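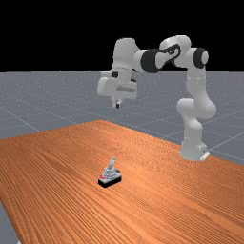
Lever task fault: frequently asked questions

Applies to the Kurnmont simulation package and the bench cell at Prutoston. Maintained by Italo Tedesco. Questions not covered here should go to the Plulten support list.

What is the fault?

In the lever task, the arm is meant to lower its gripper onto the lever, close the fingers and push the handle over. In the affected release the arm stops above the table during the approach and stays there. The fingers remain close together, pointing down, and the handle is not touched. The controller reports the move as complete and the script goes on to the next step, so the run is logged as a pass.

Why was it not picked up sooner?

The pass check looked only at the controller status. It did not read the angle of the lever joint. A run in which the handle had not moved was scored the same as one in which it had. The fault was found in November, when Marras compared the logs with the recorded joint states for a different reason.

How often does it happen?

In the full batch of 2,000 simulated runs, 198 ended with the arm stopped short. All of them had been marked as passes. The affected runs are not spread evenly through the batch. They fall where the device is placed at an angle to the table edge and the approach path has to be planned a second time.

What causes it?

Two settings disagree. The planner has a time limit for the second attempt. When the limit is reached it returns the part of the path it has worked out so far, and marks it as partial. The Kurnmont bridge drops that mark when it passes the path on. The controller then follows a short path to its end, correctly, and reports success.

The arm model, the lever model and the contact settings were all checked and are not at fault.

Could it be a collision stop?

No. A collision stop raises its own code and holds the brakes. No such code appears in any of the affected logs. If you see one, you have a different problem and should report it separately.

Does the fault occur on the real arm?

It can. The bench cell uses the same bridge. It was reproduced there once, at reduced speed, with the handle removed from the device. The arm stopped at the end of the partial path and the script issued the close and push commands from that position.

Is it a safety matter?

In simulation, no. On the bench, yes. The push step is a relative move. It assumes that the fingers are already on the handle. If it starts from the wrong height, the hand travels through a space that the risk assessment treats as clear of motion. A person reaching in to reset the lever could be struck. An arm which has stopped with its status showing complete must not be taken as safe to approach.

What should I do if the arm stops above the table?

1. Do not reach into the cell.
2. Press the emergency stop.
3. Wait for the drive light to go out.
4. Save the log before restarting the controller. A restart clears the planner messages.
5. Move the arm clear by hand guiding only, with the stop button held by a second person.
6. Note the position and angle of the lever device.

May I keep using the bench cell?

Only with the patched bridge. Until it is installed the lever task is withdrawn from the bench. Other tasks may be run if they contain no relative moves. If you are unsure, search the script for "push_rel" and "lift_rel".

What does the patch change?

The partial mark is now passed through, and the controller refuses any path which carries it. The script halts with code 20. The push step also checks the height of the hand against the height of the handle and will not start if they differ by more than 5 mm.

Can I just raise the planner time limit?

This makes the fault less frequent and does not remove it. It was tried first and has been reverted.

Are my earlier results still valid?

Success rates for the lever task should be treated as too high. Run the rescore tool on the saved joint states. It reads the final lever angle and rewrites the pass column, leaving the original in place under a new heading. Runs saved without joint states cannot be rescored and will have to be repeated.

Does the fault affect the drawer and switch tasks?

The drawer task uses absolute moves and checks the drawer position, so it is scored correctly. It can still stop short. The switch task has not been fully checked.

How do I tell which bridge I have?

The version is printed on the first line of the log. If the line is missing, the bridge is older than the patch.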